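Search this site Enter keywords Go

October — posted by the course instructor

Children's Theater, Handout 2: The Picture Book Onstage

Be suspicious of the word "beloved" on a poster. It tells you the book sold. It says very little about whether 385 people can sit through it in a dark room.

A picture book runs maybe 19 spreads. The Retamal adaptation stretches that to two acts, and I don't buy the second one. Every song after intermission repeats a feeling we already had. Compare the Skaltis version, one act, no reprise.

Costume is where producers claim the "magic" lives. Read the Kimside program note and ask what the word is doing there. A coat that changes a character has to change how the actor moves — otherwise it's a coat.

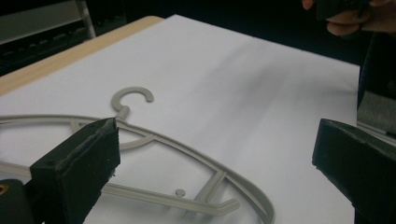
The Firkside staging gets closer, with 2 actors sharing every role and swapping pieces in full view. Kids follow it easily. I'm less sure their parents do.

For next class: bring one page of script you would cut.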